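The Floor Report

Regular readers will recall that in July I announced I was going to start exercising at home. Several of you wrote in to offer encouragement, and Oddur Ladefoged wrote in to offer a rowing machine, which I declined on the grounds that I have met Oddur's rowing machine.

The plan was 20 minutes of stretching every morning before coffee. I have now moved it to after coffee, and on weekends to after lunch, when a person is warmer and can lie down without needing to explain it. My physical therapist, Kamala Fernandes, says consistency matters more than ambition. She has seen my ambition and I think she was being kind.

What I hadn't thought about was the floor. Ours is the original 1950s concrete with a rug on it that has given up. Two mornings on that and my hips were filing complaints. So I went looking for something softer, and found that people have very strong feelings about foam tiles - thickness, texture, whether the teeth stay locked when you roll over.

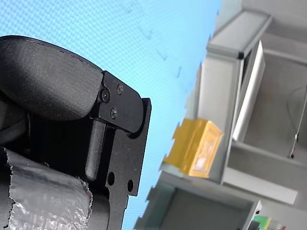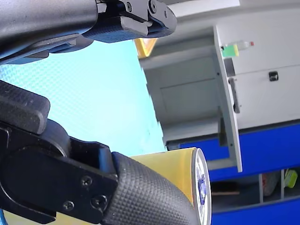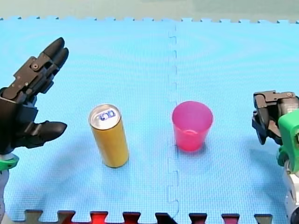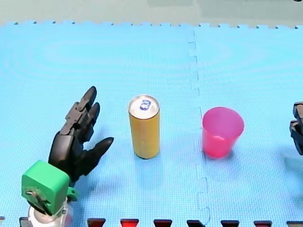
Behrouz Pakzad, who teaches the seniors' balance class over at Lonent, told me to buy more than I thought I needed and to leave a gap at the baseboard. I bought exactly what I thought I needed and left no gap. By the second week the middle had risen into a gentle hill, and the dog had claimed the summit.

I pulled up one row, trimmed the edge with a bread knife (use a utility knife) and put it all back down. It has stayed flat for 6 weeks. My hamstrings have also stayed more or less where they were, though I can now put on socks standing up if the wall is close by.

Anyone who wants the leftover tiles can have them. Some 20 strips and corners are in a bag by my side door, next to the yoga wheel, which is also free, and which I would really like you to take.

Next time: Ketill Thygesen has promised us his notes on garlic, all 2 pages.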